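Chapter 4
When the Arm Won't Let Go

I got my first real scare from a robot at Fanano, and it came from an arm that was hardly moving. I'd told it to open its fingers and it didn't. So I did what everyone does the first time - I reached in to help. The wrist rolled, my knuckles met the table, and I learned that a stuck gripper is still a powered gripper!

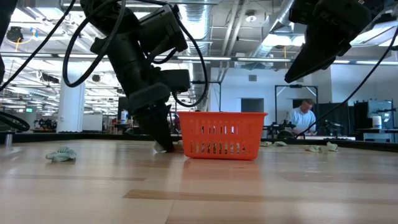

A failed release is the fault we'll spend most of this chapter on, and I picked it on purpose, as it looks so harmless. The software thinks the hand is open, the hand is still shut, and the next move starts anyway. Picture it on a table with two arms. One has its fingertip down right beside the orange-red basket, close to a little crumpled item, while the other hangs well above the wood. If the low one drags the basket along, which arm do you stop? (Both. Always both.) In my old Dikdale logbook I found 22 failed releases, and nearly all of them had been cleared by hand with the motors live.

So we'll start with the stop button, then move on to finger force and worn pads, and leave the code for last.

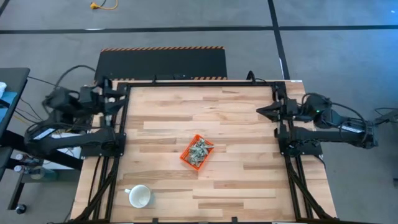
Sølve Rønning read a draft of these pages and told me I was being too easy on the stop button. An arm that loses power can sag, he wrote, and at Bakke he'd seen one come down on a sleeve that way. He's right, and I've moved brakes up to Section 4.2 because of it. Read that part before you try the exercises, please - even if you've run arms for years.

Fuvwood Technical Readers | Contact the publisher | All rights reserved | Back to top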